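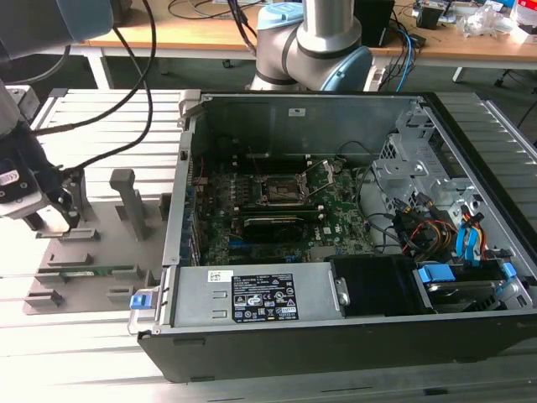

I have kept my old computer alive for a long time now, and last July I finally had to decide what to do with everything that was on it. I want to write down how I did it, mostly for my cousin Hiếu Cao, who asked me three times on the phone and each time I explained it in a different order.

The problem was photos. My family moved to Otdale when I was a teenager, and my father took pictures of everything: the bus stop, the first snow, the kitchen before and after we painted it. He started with paper prints, and after 2000 he had a small digital camera. So there were two kinds of pictures, and they were never in the same place. The prints were in shoe boxes. The digital ones were in folders with names like "new", "new 2" and "sort later".

I started with the folders. I copied all of them to one external drive before I touched anything, and then I made a second copy on another drive, which now lives at my sister's home. It took a whole evening and it was very boring. I drank too much tea and watched the green line move.

After this I ran a program to find doubles. I had 2331 files, and 796 of them were the same picture saved again under another name. My father saved a picture every time he looked at it, I think. I did not let the program delete anything by itself. I moved the doubles into one folder and waited a month. I missed only one picture, of my grandmother with a melon, and I could take it back.

For the names I use a very simple system. The year comes first, then the month if I know it, then one or two words. "2004-08 lake" is enough for me. I tried before to write the names of all the people in the file name, but I became tired after one afternoon, and the names were too long to read on the screen. Now I keep a plain text file in each folder, and the people are there.

The paper prints are slower. I borrowed a flat scanner from the library on Texier Street, where you can keep it for 7 days. The lady at the desk told me to clean the glass with a dry soft cloth between every few photos, and she was right. In my first group every sky had the same hair in it. I had to scan these again.

On the back of the prints my father wrote small notes with a pencil. I almost did not scan the backs - it doubles the work - but my mother asked me to, and I am glad. On one of them he wrote only the price of the fish. On another one he wrote "Brikuvon, wind very strong, T. lost hat". I am T. I don't remember the hat.

I still have one shoe box to finish, the one with the wedding pictures from before I was born. Many of the people in it I do not know. My mother knows some of them and my aunt knows others, but they do not agree about a man with a mustache who is in almost every picture. My mother says he was a neighbor. My aunt says he was the driver. In the text file I wrote both.

Hiếu, if you read this: make the second copy first, and then call me about the scanner.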